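Cell 4 Inspection Checklist – Hand-Guided Gripper Stations
Site: Cistham, packing hall
Equipment: Trido two-finger grippers, Lukivance station controller
Checked: Apr 24, 2025
Revision 3. Replaces the February sheet.

Mark each item OK, FIX or STOP. A STOP item takes the station out of use until it is signed off. Comments go under the item they belong to. 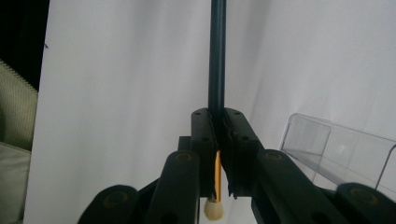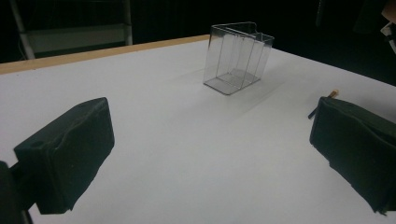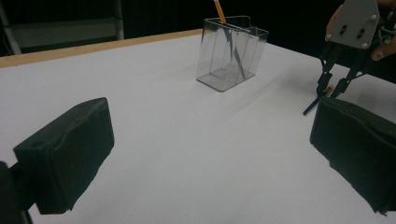 The February sheet was written for manual packing and had no items for the operator's hands, grip height or reach. Since the change to gripper stations, an operator no longer picks up the part. The operator holds the tool, and the tool holds the part. Most of the comments below come from that change. In the last picture a finger is curled around the side of the grey metal plate, above the jaws, and item 2 asks for a hand position on the plate, clear of the linkages. The February wording, "keep hands away from moving parts", could not be checked by anyone standing at the table.

1. Finger pads and contact faces – FIX
Check both inner faces for tears, frayed edges and loose covering. Grip strip with a ragged edge, as on the bare black fingers in the first picture, is recorded as FIX even if the part is held straight. Wrapped fingers: creases are acceptable, open seams are not.
Comment: Two tools need new strip. Operators have been trimming the loose ends with scissors. Please stop doing this and tag the tool.

2. Hand position – OK
Hold at the plate or the handle. No finger below the lower edge of the plate while the jaws can close.
Comment: Operators with small hands report that the plate is wide for a full shift. Dhillon, our tooling supplier, has been asked to quote for a narrower one.

3. Pivots and linkages – OK
Open and close the jaws fully five times by hand. No binding, no side play. Wipe the pivots with a dry cloth. No oil.

4. Fasteners – OK
All plate screws present and seated. Check by touch, then with the driver at the set torque. Do not re-torque a screw that has a broken paint mark. Record it and call maintenance.

5. Cables – FIX
No cable across the table edge at elbow height. No tight bends behind the plate.
Comment: Station B cable catches on the operator's sleeve on the return stroke. A clip was fitted and came off again. Needs a proper bracket.

6. Table surface – OK
White surface clean, no parts left lying in the reach zone between cycles. A slender part on a flat table rolls, and operators lean out to catch it.

7. Containers – OK
Clear containers are hard to see against a white table, particularly from the side. Check for cracks at the rim and place each one square to the operator. Parts go in from above.
Comment: Two operators asked for a colored stripe on the rim. Agreed, to be tried on one station first.

8. Stop control – STOP (Station C only)
Press once with the jaws open and once with them closed on a part. The jaws must hold position in both cases.
Comment: Station C released the part on the second test. Taken out of use at the start of shift. Lukivance controller log saved.

9. Rotation and rest – FIX
Nobody stays on a gripper station longer than the posted period. The manual line allowed people to change their own pace. The controller now sets the cycle, and breaks have to be scheduled.
Comment: The counter showed 3,326 cycles since the last inspection, of which 394 were on one operator's login. Rotation was not being followed on the late shift. The supervisor has the list. Logins are for rotation records and are not to be used for rating individual output – this was agreed when the stations went in.

10. Training records – FIX
Of 29 operators, three have not completed the station briefing. They may load and clear containers but may not hold a tool.

Open items: 1, 5, 8, 9, 10. Item 8 must be closed before Station C is switched on again. Tagged tools go to the red shelf in maintenance, with the tag filled in on both sides.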